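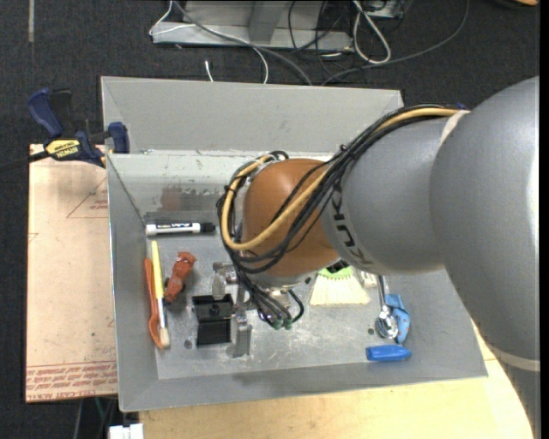
Figure 2. Arm over the bin, fingers down. Marker, brushes and spoon in the bin.

Section 2: Running the bin demonstration on an open day

Read this section before the doors open. Reading it afterwards is also allowed, but you will be doing so in front of a school party.

The bin demonstration is the one visitors remember. The arm picks household odds and ends out of a metal bin, one at a time, and puts them in the Trarlow tray. It isn't fast. Small children will point out that they could do it quicker, and you should agree with them and move on.

Before visitors arrive

1. Check that the bin is clamped to the table. Push it with your hand. If it moves, tighten the clamp and push again.

2. Follow the cables and hose along the forearm and round the wrist with your eyes. They need slack at the bend. A bundle pulled tight like a washing line will stop the show at the first full turn.

3. Load the bin from the Sulemana box. Keep to things of the sort shown in Figure 2: a dry-erase marker, a long brush, a hand broom, a metal spoon. Lay them flat. Do not stand anything on end to see what happens. We know what happens.

4. Leave the small black box in the bin next to the fingers where it is. It is not a prize.

5. Put out the rope. Visitors stand behind it, including the ones who say they are engineers.

6. On the pendant, open the Femura menu and choose OPEN DAY. Speed is held at the demonstration setting. If the screen shows code 86, the gate is open. Close it and press RESET.

Note: The pick counter on the wall screen keeps its total between events. It stood at 3,963 after the last one. Please don't set it back to zero to make the afternoon look tidy.

During the demonstration

7. Say out loud that the arm is about to move, then press START. Keep the pendant in your hand for the whole run.

8. Let the arm take its first item before you start talking. People can't listen and watch for a grab at the same time, and they will choose the grab.

9. If the fingers close on nothing, wait. The arm will try again twice before it asks for help. Use the pause to answer a question. The question will be whether it can make tea. It can't.

10. If it drops something inside the bin, carry on. If it drops something outside the bin, press STOP, open the gate, put the item back, close the gate and press RESET. Visitors usually clap at this point, and you may take a small bow.

CAUTION: Never reach into the bin while the arm is live, even for a spoon. This applies to staff, guests, and any director of Beltik who happens to be passing.

CAUTION: Shiny items give the vision system trouble under strong lights. If the spoon is refused several times in a row, take it out (see step 10 for how) and run without it.

Note: Each run lasts as long as it takes to clear the bin. Do not promise a finishing time to anyone with a coach to catch.

After the last group

11. Press PARK and wait until the arm has stopped. Switch to LOCAL, then take out the key.

12. Return all the items to the Sulemana box. Check them against the list inside the lid. Pens go missing more than anything else, most often into the top pocket of whoever was counting them.

13. Wipe the bin floor with a dry cloth. The scratches do not come out. Several people have tried.

14. Write up any stops in the log, with the code and the time of day. "Went a bit funny" is not a code.

15. Hand the key to Hongmei Yao before you leave the building. She keeps the spare rope as well, and will want to know why you need it.

For changing the gripper fingers, see Section 3. Do not change them with visitors present.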